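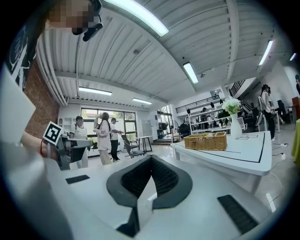
Our project studied how lighting affects group work in the shared workshop at Skovthorpe. Annag Rennie and Archie Urquhart recorded light levels at 32 positions over 12 sessions. The room has a red brick wall on one side, a large dark-framed window at the far end, and fluorescent fixtures under a white corrugated ceiling. Readings near the window varied most — the greenery outside is expected to thin after September. Greer Chisholm collected 128 survey responses.

**Submitted:** 25th August, to Anisa Ong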